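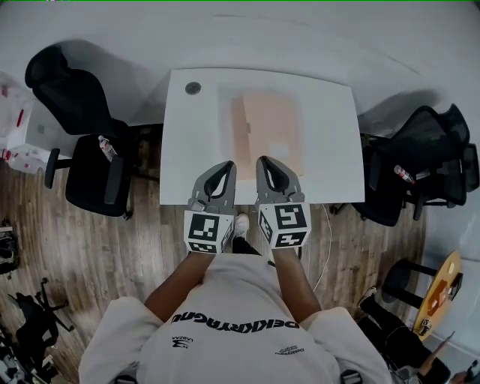
August 17, 2023 – Steltcombe bench, left hand dropping out again

The left gripper lost its pose 2 times this morning and the log says "tracking nominal" straight through both. I don't believe that log any more. Okard's note blames the operator for covering the marker cube with a sleeve. Fine, maybe, but on the folder job the cubes sit at the base of each gripper, out past the cuffs, with the patterns facing up at the overhead view, and that is the job where it failed. A sleeve doesn't explain it.

What the numbers say: one file, 3,000 rows, and a block of 80 where the left position is frozen to the last decimal. A hand never holds that still. The software repeats the last good value and goes on reporting 99 percent confidence. Siham Benkirane thinks the confidence figure is worked out before the dropout check and never updated. She may be right. I'd like to see the code before I write that down as the cause.

Why I'm filing this as a safety matter and the vendor isn't: anything played back from that file goes to the Longo arm. It holds at the frozen point, then gets the whole missed distance in one step. We had a jump like that in November and it was put down to a bad cable. I signed off on that. I'd want it looked at again.

Moved on to the cardboard to see if standing pieces make it worse.
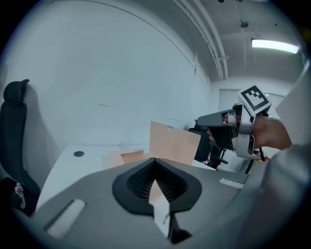

Cardboard job, one flap upright, marker on the far gripper tilted.

Tilt is my own suspect, for what it's worth. The frozen block starts in a wrist roll, but so do plenty of stretches with no fault in them, so I'm not hanging anything on it yet. Swapping the cubes left to right would tell us more than another round of email with Okard.

Jurow says the new release fixes "stability." No list of changes came with it. Not installing until I get one.

To do:
– swap cubes, same folder job, same operator
– script to flag repeated rows, run it on the November files too
– no playback on the arm from any file that hasn't been through the script
– ask Siham for her copy of the raw log, mine has the header missing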